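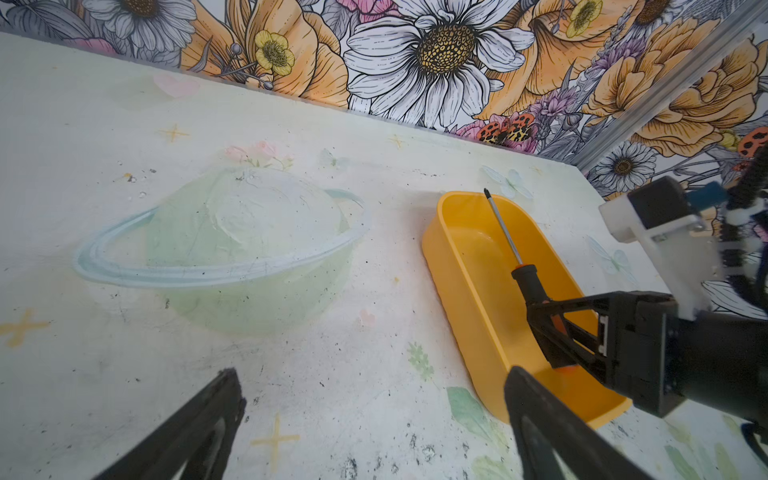

Bonsoir à tous. Je vais parler de la reprise après une blessure à la cheville, côté club amateur, avec ce qu'on a fait à Waltholm la saison passée. Je m'appelle Lorne Leclerc, je m'occupe de la préparation physique de l'équipe première et, depuis juin, des moins de 17 ans. Je ne suis pas médecin. Si une question relève du médecin, je le dirai et on passera à la suivante. Pour tout ce qui est appui au sol, je demande au joueur de fixer un point devant lui, à hauteur des yeux. Un mur avec un grand dessin de fleurs convient très bien : il prend le cœur sombre de la grande marguerite blanche et il ne le quitte plus pendant l'exercice. Plus tard, on lui fera passer le regard de la marguerite aux papillons orange et noir, plus bas, sans poser l'autre pied.

Le point de départ : la saison passée, 14 entorses de cheville dans le groupe. Neuf à l'entraînement, cinq en match. Dire tout de suite que c'est notre relevé à nous, tenu sur un cahier, et qu'il n'a pas valeur d'étude.

Rappeler le cas du match à Hunau. Milieu de terrain touché sur un tacle à la 36e minute, il veut continuer, on le laisse continuer, il sort à la pause. Radio le lendemain, pas de fracture. Absence prévue : deux semaines. Absence réelle : sept. (Ne pas donner le nom, il y a des gens du club dans la salle.)

Ce qu'on a changé ensuite. Un joueur qui boite sort. L'entraîneur n'a plus à en décider et le joueur non plus. Il y a eu des discussions, surtout dans les dix dernières minutes quand les trois changements sont faits. On a fini un match à dix contre Solheim et on l'a perdu.

Les étapes du retour, sans les lire toutes :
Marche sans douleur, escaliers compris.
Appui sur une jambe, trente secondes, yeux ouverts puis fermés.
Course en ligne droite.
Changements de direction, d'abord annoncés, ensuite au signal.
Ballon, sans opposition.
Entraînement complet, deux séances au minimum.
Match, en entrant en cours de jeu.

On ne saute pas d'étape. Si la cheville gonfle le soir, on revient à la précédente. Préciser qu'on compare toujours avec l'autre cheville : au saut sur une jambe, on attend d'être à 88 % du côté sain avant de reprendre les changements de direction. Ce seuil est le nôtre, d'autres clubs en prennent un autre.

Le suivi. On note les séances dans Prunatix, matin ou soir, peu importe, mais le jour même. Trois lignes : douleur de 0 à 10, ce qui a été fait, ce qui a été arrêté. À la fin de la saison on avait nearly complete, comme l'affiche le logiciel en anglais, soit près de 3176 lignes pour tout l'effectif. Les plus jeunes remplissent mieux que les anciens. Montrer l'écran si le projecteur marche, sinon continuer.

Question qui revient à chaque fois : le strapping. Oui pour les six premiers matchs, à condition qu'il soit posé par quelqu'un qui sait le faire. Il ne remplace pas le travail d'appui. On a eu deux rechutes chez des joueurs strappés qui avaient arrêté les exercices dès leur retour dans le groupe.

Autre question probable : que faire quand on n'a pas de kiné. Chez nous il vient un soir sur deux. Les autres soirs, c'est moi avec la fiche et un chronomètre. L'exercice sur une jambe se fait à la maison, pieds nus, près d'une table pour pouvoir se rattraper.

Parler aussi des parents pour les moins de 17 ans. Ils demandent une date. Je donne l'étape en cours et la suivante, pas de date. Ça passe mal la première semaine.

Si je suis en retard, couper le passage sur les chaussures. Sinon : crampons vissés interdits sur le synthétique pendant la reprise, et chaussures de course pour toute la partie en ligne droite.

Finir sur la fiche, deux pages, à prendre à l'entrée. La deuxième page est vierge, chacun y met ses propres seuils avec son médecin. Laisser dix minutes pour les questions.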